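Why Do Pants Have Pockets (and Who Had Them First)?

Put your hand in your pocket. If you found one, congratulations. You are better equipped than a king from a thousand years ago, who had a crown and a castle and nowhere to put a snack.

For a very long time, clothes had no pockets at all. People carried their things in a little bag tied to a belt. It held coins, a key, maybe a bit of cheese. The trouble with a bag on a string is that someone can cut the string. Thieves who did this were called cutpurses, and they were quick about it.

So people started hiding the bag under their clothes. They cut a slit in the outside layer and reached through it. After a while tailors got tired of all the reaching and sewed the bag right into the pants. There you go: a pocket.

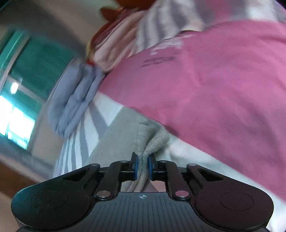 Boys and men got the sewn-in kind first. Women went on tying theirs around the waist, under their skirts, for many years longer. Those tie-on pockets could be huge. You could lose one, too, if the string came undone. There is a nursery rhyme about it. Lucy Locket lost her pocket, and Kitty Fisher found it, and now you know that Lucy did not leave a hole in the sidewalk where her pants used to be.

Then skirts got slim, and a big lumpy bag underneath spoiled the shape. Out went the pockets. In came the tiny handbag, too small for cheese.

How is a pocket made? Turn your pants inside out (take them off first) and look. A side pocket is two pieces of thin cloth sewn together like a mitten with no thumb. The open end is stitched to the pants along a seam. On many pants that seam slants, so your hand can slide in without your elbow sticking out like a chicken wing. 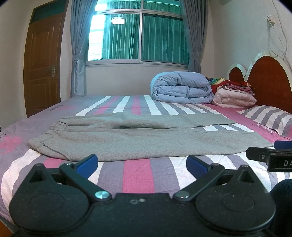
Some pockets are fakes. They have a seam and a flap and no inside whatsoever. Grown-ups pay good money for these, and you may ask them why, but don't expect much of an answer.

The little museum in Plidthorpe has a whole room about pockets. Erick Wanyama, who runs it, once asked visitors to write down what they had in theirs. By July he had 1,301 answers. Tissues won easily. Next came keys, then coins, then "crumbs." A boy called Njål Sjöberg listed 21 acorns, all in one pocket, and added that he was not done yet.

Try it yourself. Ask 4 people at home to empty their pockets onto the table, and write down what comes out. See who has the most and who has the strangest. Then put everything back where it came from, especially if it belongs to your grandmother.

Words to know

Cutpurse: a thief who cut the strings of people's money bags.

Seam: the line where two pieces of cloth are sewn together.

Tailor: a person who makes and mends clothes, and who has heard every excuse there is about how the hole got there.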